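Skolach 2.4 for Android: review of the offline build

Skolach is a turn-based dungeon game with a deck of cards in place of a skill tree. The developer, Vendik, released it as a free download with paid card packs, then added a one-time purchase that removes the packs and opens the full campaign. This review covers the paid version only. I played it on a mid-range phone with 6 GB of memory and on an older tablet, and finished the campaign on the phone.

Installation and size

The first download is small. On first launch the game fetches the remaining assets, and the total on disk comes to 400 MB. The download can be paused and resumed, but it restarts the current file from zero if the screen locks. Set the screen timeout to its longest value before starting. After that no connection is needed, and airplane mode caused no errors in any part of the campaign.

Permissions are limited to storage and notifications. Notifications can be refused and the game doesn't ask again.

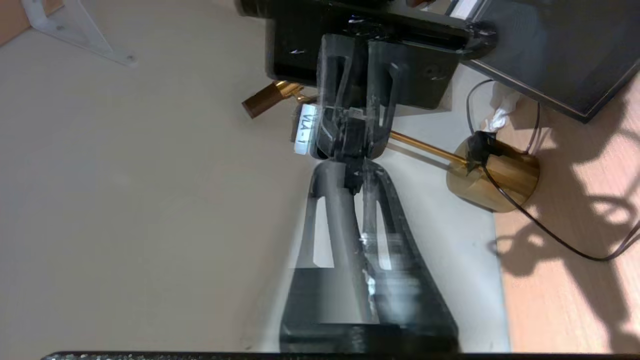

Saves are written at the end of each floor and whenever the app goes to the background. I force-closed it in the middle of fights many times and always came back to the start of the same turn, with the same hand. The draw order is stored with the save, so closing the app doesn't give a new draw. Players who relied on that trick in earlier versions will have to stop.

Combat

Each turn gives three energy points and a hand of five cards. Enemies show their next action above their health bar. Damage is calculated in a fixed order: flat bonuses, then multipliers, then armor. The help page states this order correctly, but the card text does not always follow it. "Double Strike" says it doubles damage "after all effects," while in play it is applied before armor. Against heavily armored enemies on the lower floors the difference decides fights.

The campaign has 55 floors. The first third is easy and could be shorter. Difficulty rises sharply at the Privo gate, where enemies begin to remove cards from the discard pile. A deck built on recycling stops working there, and the game gives no warning. My second deck used poison and high armor and got through with few changes.

Boss fights are the best part of the design. Each has two phases, and the second phase changes a rule instead of just adding health. The Tamošiūnaitė fight reverses turn order, so shields played at the end of a turn expire before they are used. It took me several attempts and I would put it first in the game.
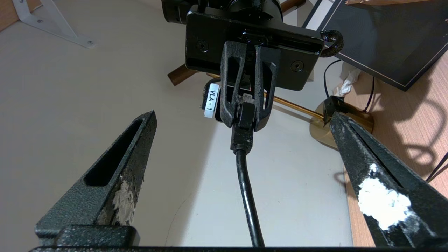 Controls and display

Cards are dragged to a target or tapped twice. Dragging is accurate on the tablet. On the phone the outer cards in a full hand overlap, and the touch area is narrower than the artwork. Two-tap mode avoids the problem and can be set as default under Options, Input.

Text size has three settings. The largest cuts off the last line on long cards, and a long press is needed to read the rest. Landscape is the only orientation. The color-blind mode changes the card borders but leaves the status icons alone — poison and regeneration are still hard to tell apart.

Performance and battery

Frame rate was steady on the phone. On the tablet it dropped during fire effects, and setting Effects to Low fixed it. The battery saver option caps the frame rate at 30, with no visible cost in a game that is mostly still. I left it on.

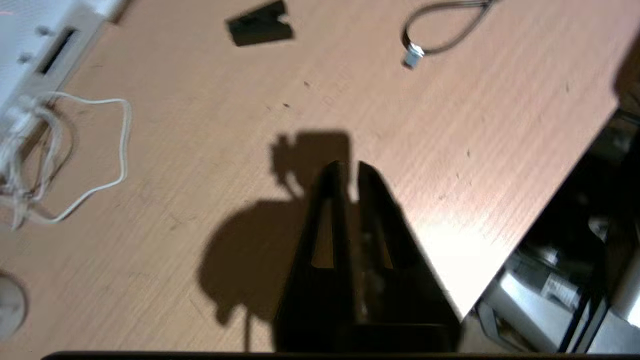

Sound is adequate. Music loops are short and there is one track for every ten floors. Volume sliders for music and effects are separate, but muting both still leaves the menu click. I reported this through the in-game form and got a reply from Thaddäus Kofler in support, who confirmed the bug and gave no date for a fix.

Verdict

The paid version is a complete game with reliable saves and no advertising. The card text needs correcting and the early floors need trimming. Daily challenges still require a login, and their rewards are cosmetic only. Buyers who want card combat offline can get it on the current build. Tablet owners with older hardware should try the free version first to check the frame rate.

Score: 7.5 / 10

Shares: 55 | Comments: 6

Related reviews
Card games that run without a connection
Skolach: starter decks compared
Controller support on Android, November update
Moving saved games to a new phone

Contact | Privacy | © 2025 All rights reserved | Back to top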